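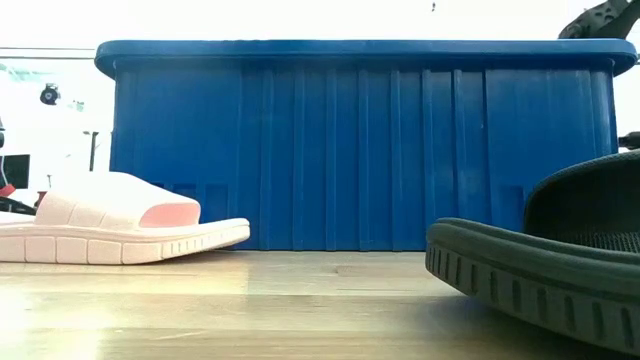
Side camera view: blue bin, pink sandal at left, dark sandal at right.

Home Forums Perception Planning Unanswered Log in

Side view loses the bin rim during the place check

Kacper Olszewski
Our cell runs the Stumero planner with one fixed side camera. The task is to place two slide sandals in a blue bin. The background in this view is very bright, and the rim estimate shifts by as much as 11 mm between consecutive captures, at which point the planner rejects the place pose. The wrist camera gives a stable result. Is there a recommended setting for the side view?

Mieczysław Wieczorek
Please lock the exposure before changing anything in the planner. With automatic exposure, a white wall dominates the metering and the edge fit follows the glare. Set the metering region to the bin wall, then fit the rim over 16 captures and keep the median. The vertical ribs may also be matched as edges; restrict the fit to near-horizontal lines. Mask the gripper using the joint state, as it overlaps the area above the right end of the rim. At Gallthorpe these changes reduced the shift to under 2 mm.

Tin-yau Tu
We use the wrist camera only. Lowering the rejection threshold to 60 percent also worked for us, although I did not test it with shoes.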